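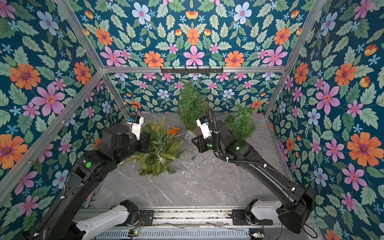
Speaker notes: small trees, small spaces
Jamila Weerasinghe, Skalitz craft evening, 31 Oct 2022

Opening
Hello everyone, lovely to see so many of you! Start with the question I get every December: "I've only got a shelf, can I still do greenery?" Yes! A shelf is plenty.

Say how I began, with one sorry bit of artificial pine from the market in Clidow and no plan at all. Pass the sample sprigs along the rows now, so people can bend them while I talk.

Lights
Wire lights come out of the packet in a knot and everybody groans. Lay them down flat between the plants first, find the end, then work back slowly.
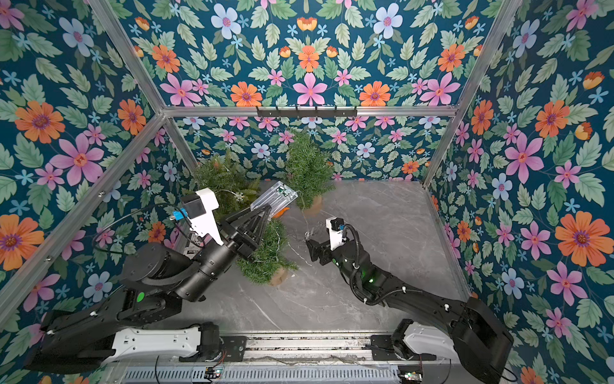

Don't pull! I bought a string of 100 for my first go and lost a whole evening to it (tell the Prakash story if there's time, he won't mind). Keep the battery box where you can reach it.

Background
I adore a busy wallpaper behind pine. Big pink and orange flowers on deep teal, green needles in front, and suddenly it's a little garden. Hoi-yan prefers plain white and may heckle.

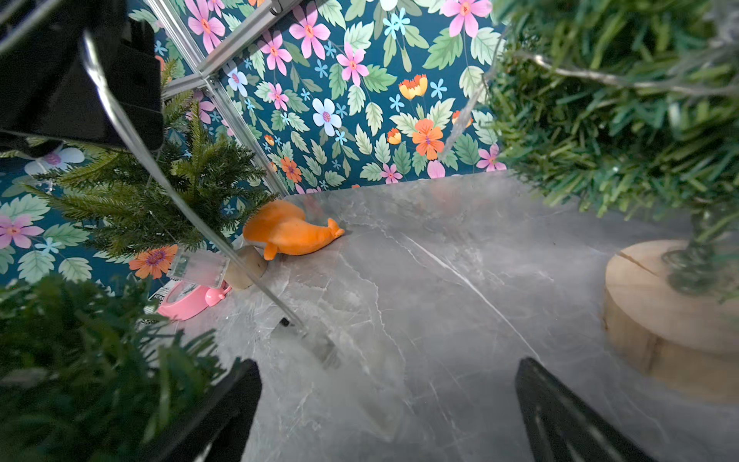
Trees and odds and ends
Two small trees look best when they're different heights, the taller one towards the back and the fuller one a step forward. A burlap base is pretty, so let it show. 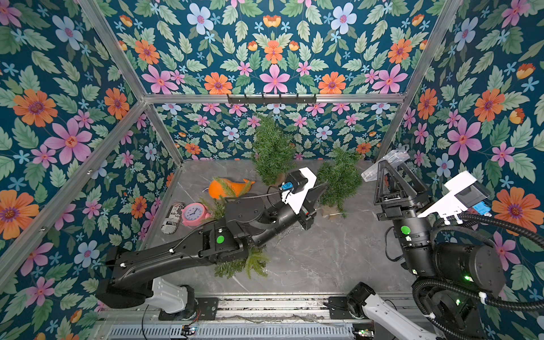
Then the fun part, the bits that have nothing to do with winter. A pink alarm clock, a tin in newspaper print, something bright orange with a twig over it. Try them lying down as well as standing up. Ask the room what they'd bring from home, and give this a good long while.

Before the break
Sabina has the sign-up sheet for the Talukder workshop. Tea at the back, sprigs back in the box please!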